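Notes on soap, mostly for the laundry and the bathroom, with a few for the shed. Amounts are metric. A cup is 250 mL and a tablespoon is the Australian one, 20 mL.

## Making bars last

A new bar of soap holds a fair bit of water. Unwrap it and leave it somewhere airy before you use it. The linen cupboard is the usual spot and it makes the towels smell nice as well. Four weeks is good, six is better. Turn the bars over when you think of it. Home-made bars need this more than bought ones and will go to mush in days if you skip it.

Buy in bulk if you have the shelf space. I get a carton from the Brelomport market in March and it sees us through to the next one. Stack the bars on edge with a gap between them. Keep scented and unscented ones on separate shelves or they all end up smelling the same.

Keep the bar out of the line of the shower. In most bathrooms the built-in shelf is exactly where the water lands, and a bar left there will be half gone in a week. A hook-on rack at the other end of the bath costs a few dollars.

Two bars in rotation last longer than two bars used one after the other. Swap them morning and night and each one gets time to harden.

## Dishes and drainage

The dish matters more than the brand of soap. What you want is air under the bar and somewhere for the water to go. A flat ceramic dish with no holes is the worst of the lot. If you have one you're fond of, put a few rubber bands around it lengthwise and sit the soap on those, or cut a piece of loofah to fit the bottom.

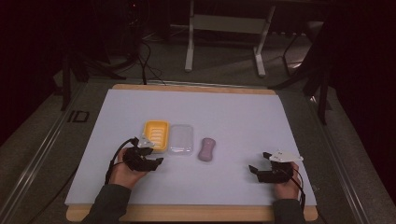 Hard water leaves a grey film on any dish, and it builds up faster than you'd think. White vinegar shifts it. Warm the vinegar a little, pour it in and leave it for 20 minutes, then go over it with an old toothbrush. Plastic dishes with slots, like the yellow-orange one, need the brush run along between the ridges, where the soap packs in. The clear sort hides a whitish haze until you hold it up to the window. Rinse well and dry with a cloth. Don't use a scourer on clear plastic — it scratches and then never looks clean again.

Wooden dishes want different treatment. Scrape them with a butter knife, wipe with a damp cloth and leave them to dry on edge out of the sun. A rub of food-grade mineral oil twice a year stops them splitting. Never soak them.

If the dish sits on a stone or timber benchtop, put a saucer or a square of cork under it and wipe there when you do the basin. Soap left sitting on marble will dull it.

## Using up the ends

Slivers can be pressed onto a new bar. Wet both, rub them together until they're tacky, squeeze and leave overnight. It works best if the new bar has a hollow in it. If the sliver keeps coming off, score both faces with a fork first.

Otherwise save them in a jar with the lid off. When you have enough, make soap jelly:

1. Grate 100 g of dry soap ends on the coarse side of the grater.
2. Put them in an old saucepan with 500 mL of water.
3. Heat gently, stirring, until the soap has melted. Don't let it boil or it will climb out of the pan.
4. Add a tablespoon of washing soda if it's for the laundry. Leave it out if it's for hands.
5. Pour into a wide-mouthed jar and leave to set.

It sets to a soft jelly by the next day. A spoonful does a bucket of hand washing. Inès Jacquet makes hers with olive oil soap only and uses it on woollens, without the soda, and her jumpers are in better shape than mine. Wash the pan and grater in very hot water straight away.

A stocking foot with slivers in it, tied to the garden tap, is an old one and still good. Replace the stocking when it ladders.

## Stains

For collars and cuffs, wet the fabric, rub a plain bar along the grubby line and leave it for half an hour before washing. Cold water for blood, always. Grass comes out with soap and a little methylated spirits, but test it on a seam first.

Coloured soaps can leave a mark of their own on pale fabric. Keep one plain white bar for stains and don't let it wander off to the bathroom.

Grease on work clothes needs dish liquid before the soap. Victor Gachanja runs a mower repair business and puts a handful of washing soda in the drum too, on a warm wash. I've tried it and it does help, though it fades navy.

## In the shed

- Rub dry soap on the thread of a wood screw before driving it into hardwood. Wipe off the excess. Candle wax is better if the screw is plain steel, as soap draws moisture and can bring on rust.
- A sticking drawer usually frees up with soap along the runners.
- Drag your fingernails across a bar before gardening or painting. The dirt goes in on top of the soap and washes straight out.
- A zip that catches on an old tent or tool bag will often run again after a bit of soap on the teeth.
- For really black hands, mix a spoon of sugar with a squirt of dish liquid and rub well before adding water.

Soap on a rope is handy at the outside tap. To make your own, drill a 9 mm hole through a fresh bar, slowly, and thread it with nylon cord. Old dry bars crack when you drill them.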